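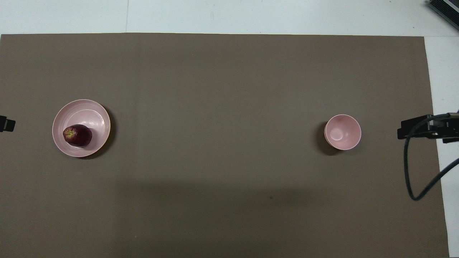 4. Setting up a bench for the morning shift

By now you've done the power and network checks in section 3, so the station is live but the arms are parked. I'm Paula Ciobanu, I look after the robot benches at Fenwood, and I wrote this part because I was a plate packer on this line for years before the arms came in. I'll try to tell you what I wish I'd had on a bit of paper.

4.1 Before you touch anything

1. Check the status light on the Toma controller. Amber means parked. If it's green, stop and press Hold.
2. Sign in on the tablet with your own name. Please don't use whoever was on before you — the shift notes go to the next person and they need to know who to ask.
3. Take off lanyards and dangly bracelets.

CAUTION: Amber is parked, it isn't switched off. If you need to reach right underneath an arm, press the red stop first and keep it in until you're clear.

4.2 Laying the bench

1. Wipe the table top and let it dry.
2. Put down a fresh sheet of brown paper. The matt side goes up. Smooth it from the middle outwards. A soft crease is fine, a ridge that would tip a bowl isn't.
3. Set the plate to the left and the bowl to the right, with plenty of bare paper between them.
4. Put one piece of fruit on the plate. Anywhere inside the rim will do. Leave the bowl empty.
5. Look at the cable on the right-hand arm. A loose loop over the paper is what you want. If it's pulled tight or touching a dish, unclip it and give it some slack.

Note: the dishes have to match the set picked on the tablet. We've got 19 sets loaded and the pink ones are Plosel 2. If you choose the wrong one the arm will just sit there and sulk!

4.3 Starting the run

1. Stand behind the yellow line.
2. Press Ready, then Start.
3. Watch the first 4 moves all the way through. After that you can get on with your trays.
4. If anything gets dropped, press Hold and write it in the notes, even if it looks fine.

4.4 What's changed for us

The old job was lifting and placing, up to 2000 pieces a shift, and my wrists knew it. Now it's more setting up, watching and sorting out the odd ones (bruised fruit, chipped rims). I like it better most days, though I do miss the chat down the line, so we've moved breaks to overlap. If you feel rushed between benches, tell Drekby on the support number and they'll slow the run from their end.

Last changed October 30, 2023. Section 5 covers shutting down.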